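The Moon Basket

I was nine when my grandmother brought home the yellow basket from the night market in Mesia, and oh, I loved it before she'd even put it down! She lined it with a thin printed cloth and told me it was a nest.
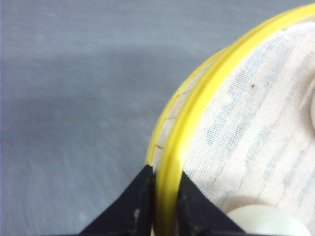
The nest, with an egg in it.

Every moon on the Vurkeo coast hatches from a nest like that, she said. The last big one came in 1864, and it took roughly 40 nights to grow. Mine would be ready in 2092, so I'd better learn to wait (I was terrible at waiting).

She taught me the rule, and it was a wonderful rule: lid on at supper, no peeking till the kettle sang.
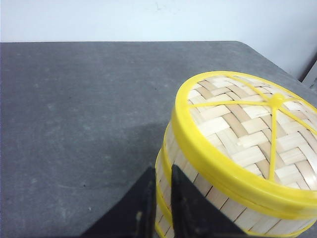 Lid on, by the wall.

I'd put my ear to the woven top and hear the sea, I swear, and once a tiny cough. I whispered the whole bus route to it, Kramer Street to Nolow Point, every stop, so it would know its way around when it got up there!
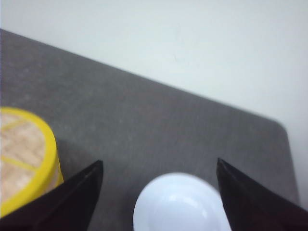

White and shining on the gray table.

I ran for my coat. Grandmother was already holding the door.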